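Häufige Fragen zum Basteltisch

Immer wieder landen dieselben Fragen in meinem Postfach, also habe ich sie hier mal gesammelt. Wenn deine nicht dabei ist, schreib mir einfach, ich ergänze die Seite ab und zu (meistens abends, wenn der Tisch eh schon wieder voll ist).

Wie groß muss so ein Tisch denn sein?
Größer, als du denkst! Ich hatte jahrelang einen kleinen Schreibtisch und habe ständig Sachen auf den Boden gestellt. Inzwischen arbeite ich an einem großen weißen Tisch und finde die helle Fläche herrlich, weil man jeden Krümel und jedes Papierfitzelchen sofort sieht. Man sieht allerdings auch jeden Klecks, das muss man mögen.

Was legst du unter?
Zum Kleben und Malen Zeitungspapier, zum Schneiden eine feste Pappe. Und dann gibt es noch die Stoffmatte, auf der stehen bei mir die Getränke und alles, was sauber bleiben soll. Bügeln tue ich die nie. Alle 2 Wochen kommt sie in die Wäsche, das muss reichen.

Kaffee neben den guten Papieren, geht das gut?
Meistens. Meine Regel: Die Tasse hat ihren festen Platz, und Flaschen kommen auf einen Untersetzer. Umgekippt ist mir bisher genau ein Becher, im Februar, und natürlich über einen frisch bedruckten Bogen. Seitdem steht das Papier auf der einen Seite und das Trinken ein gutes Stück daneben.

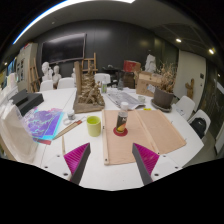 Ich räume übrigens nur einmal am Tag auf, so gegen halb sieben, und dann auch nur, was ich am nächsten Morgen nicht brauche. Wer zwischendurch dauernd wegräumt, kommt zu nichts, finde ich. Klebeband, Pinsel und das angefangene Projekt dürfen liegen bleiben.

Woher kommen deine marmorierten Bögen?
Die meisten bestelle ich bei Skiraveck, da kosten 25 Bögen so viel wie woanders ein Dutzend. Für kräftige Farben schaue ich auch gern bei Štefanec vorbei, die haben eine tolle Auswahl, aber leider keine Einzelbögen. Lagere sie unbedingt flach! Gerollt kriegst du die nie wieder glatt, ich habe es mit Büchern und gutem Zureden probiert.

Kann man Treibholz einfach so auf einen Sockel setzen?
Ja, wenn es richtig durchgetrocknet ist. Ich lasse gesammeltes Holz mindestens 31 Tage liegen, dann wird es abgebürstet und probeweise hingestellt. Für den Sockel nehme ich am liebsten ein raues Stück, glatt gehobelt sieht das schnell nach Pokal aus. Gebohrt wird erst, wenn ich ein paar Tage daran vorbeigelaufen bin und es mir immer noch gefällt.

Wohin mit dem ganzen Kleinkram?
Schraubgläser, Schraubgläser, Schraubgläser. Ich habe früher Sortierkästen von Braltow benutzt, die sind hübsch, aber ich habe nie die richtige Schublade erwischt. Im Glas sehe ich gleich, was drin ist. Über 1000 Perlen passen in so ein kleines Ding, ich habe sie einmal an einem verregneten Nachmittag durchgezählt (frag nicht).

Hebst du Folien und Tüten auf?
Durchsichtige ja, die sind perfekt zum Abdecken, wenn etwas über Nacht trocknen soll. Zerknittert macht überhaupt nichts.

Gibst du auch Kurse?
Zurzeit nur in Skirnitz und nur in kleiner Runde. Die Termine stehen auf der Kursseite, Material ist dabei, eine Schürze bringst du bitte selbst mit.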